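The autumn schedule at the Stavside Print Studio opened in October with a two-part course in linocut and simple relief printing. I attended both sessions, the first as an assistant to the tutor and the second as an ordinary participant, and this entry records how the course was organized and what I would change before it is offered again.

Places were limited to 16. The main room has four benches and one etching press, and the studio's own guidance sets four people to a bench as the upper limit for cutting tools. All places were taken. Most participants had cut lino at school and had not touched it in the years between. Three had never printed by any method.

Part one was given over to cutting. Each person received one block of gray lino, mounted on board, and a bench hook. Participants were asked to bring a drawing with strong areas of light and dark, and the majority did. Those who arrived with photographs were shown how to reduce them to two tones with tracing paper and a soft pencil, a step that took longer than the program allowed. In future I would recommend that a sheet of guidance on preparing a drawing be sent out a week ahead.

The question of reversal was dealt with early. Lettering must be cut backward, and a figure facing left on the block will face right on the paper. This was explained, demonstrated and written on the board, and two blocks were nonetheless cut with their initials the wrong way round. Both were printed as they stood and look very well.

Tools were supplied by the studio. The older sets, bought under the Brandska name many years ago, still hold an edge if they are stropped at the start of the day. The newer V-gouges are less consistent, and several were set aside before lunch. Warming the lino on the radiator for a few minutes made more difference than any change of tool. I had been doubtful about this and am now persuaded.

Part two covered inking, registration and printing. We used the water-washable black from Tokgöz for the first proofs and an oil-based ink for the final edition. The water-washable ink dries quickly on the slab in a heated room, and participants who rolled out a large quantity at the beginning found it tacky within the half hour. A small amount, renewed often, gives a better film. The sound of the roller is the most dependable guide: a quiet hiss indicates a suitable layer, and a loud, wet crackle means there is too much.

Paper was a matter of some discussion. The studio provided a smooth Japanese-style paper in sheets and a heavier cartridge. The lighter paper printed cleanly by hand with the back of a wooden spoon, while the cartridge required the press. One participant had brought a cream laid paper from a box marked Zoltness, found in a relative's desk, and the lines of the sheet showed through the black areas in a way that the whole group admired. I have not been able to find more of it.

Registration for the two-color prints was managed with a cardboard corner taped to the bench. It is an old method and an adequate one for blocks of this size. Errors came chiefly from the paper being lifted at one corner to check progress and then laid down a little out of place.

By the close of the second session there were 24 finished prints on the drying rack, together with a much larger number of proofs. Each participant contributed one print to a shared folder, which will be kept at the studio and may be consulted on request. The remaining prints went home with their makers.

Three matters should be noted for the next course. The sink in the corridor is not suitable for oil-based cleaning and a separate station with rags and vegetable oil should be set up. The lighting over the far bench remains poor after four in the afternoon. Finally, an hour of unstructured time at the end of part two would be of more value than the short talk on the history of relief printing, which I gave and which I am content to shorten.

Booking for the spring course will be through the studio desk in the usual way.

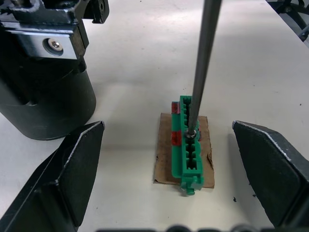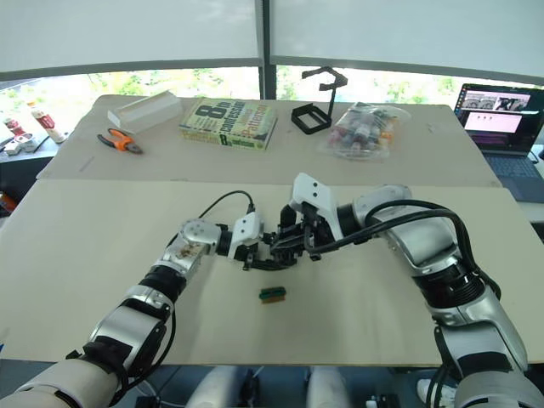
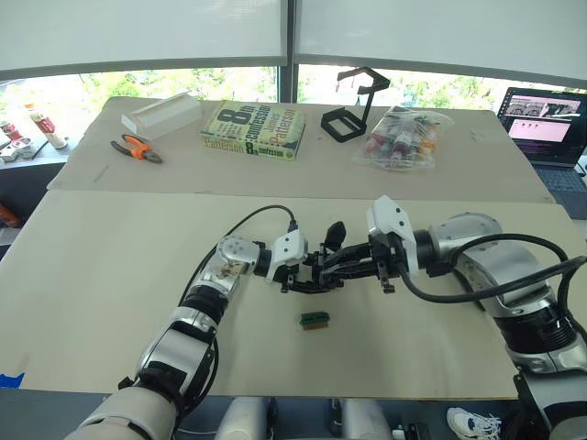 The green connector close up (first picture); the two arms over the table (second and third).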